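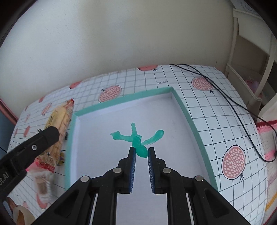

A translucent green soft-plastic toy in its tray.

KIRKINEL TOY LIBRARY TO OPEN A SECOND BRANCH AT THE OLD JAKOW BAKERY

Families at the Vustano end of town will be able to borrow toys, games and puzzles close to home from October

Kirkinel Toy Library is delighted to announce that it will open a second branch this October, in the former Jakow bakery on the corner of Vustano Road. The new branch will offer the same lending service that families in the town centre already know and love, along with a good deal more floor for small children to sit on while they make up their minds (which, as any parent will tell you, can take most of a morning).

The library began with a few shelves in the back of a church hall and a biscuit tin full of handwritten tickets. It now lends from a collection of 3,000 toys, and 521 families hold a current membership card. Demand has been strongest in the new streets beyond the railway line, where the journey into town means two buses and, very often, a pushchair that has to be folded up for both of them. Members living there have been asking for a branch of their own for a long while, and the library is very happy to be able to say yes at last.

The old bakery shop has stood empty for the last two years. Its front window, where the wedding cakes used to be, will become a low reading seat with cushions, and the counter is staying exactly where it was. Toys will be handed over it in cotton bags, with a card tied to the handle listing every piece inside. The bread ovens were taken out before the library got the keys, and the space they left behind will be used for prams.

Boonchu, the family-run joinery firm on the same road, is building the shelving and has kindly offered to fit it at no charge. The lowest shelves will be set at toddler height, so that even the newest walkers can have a proper look for themselves. Larger things such as ride-on tractors, dolls' houses and the ever-popular marble run will be kept in the back room and brought out on request.

"We are so pleased to be coming to Vustano Road," said a spokesperson for Kirkinel Toy Library. "We have had families travelling right across town in the rain to bring back a jigsaw, and we have always felt rather bad about it. A child can love something with all their heart for a fortnight and then be quite ready for the next thing, and that suits us very well - we have plenty of next things."

Membership will work just as it does now. A household may borrow up to four items at a time and keep them for three weeks, and a loan can be extended by telephone or at the counter if no other family is waiting. Existing cards will be accepted at both branches, and a toy borrowed from one may be returned to the other. There are no fines. Lost pieces do happen, and the library simply asks to be told, so that the spare parts drawer can be searched before the next family takes the box home.

The new branch will also run a play morning for babies and toddlers, starting at 10am and lasting for as long as people feel like staying. Tea and coffee will be provided for the grown-ups. There will be room for 30 people, and no booking is needed. A quieter session for children who find busy rooms difficult will follow once the branch has settled in, with the lights turned down and the noisier toys put away in the back.

Donations of toys in good, clean condition are warmly welcomed at the town centre branch during opening hours. The library is especially short of floor puzzles, wooden train track and dressing-up clothes for older children. It is sorry to say that it cannot take car seats, cot mattresses or anything with a missing battery cover.

Families who would like to join can pick up a form from the town centre branch now and collect their card from Vustano Road when the doors open.

ENDS

Notes to editors

Kirkinel Toy Library lends toys, games and puzzles to families with children from birth to 11. Childminders and playgroups may join on a group card.

Reporters are welcome to visit the new branch ahead of its opening. Please ask at the town centre counter to arrange a time.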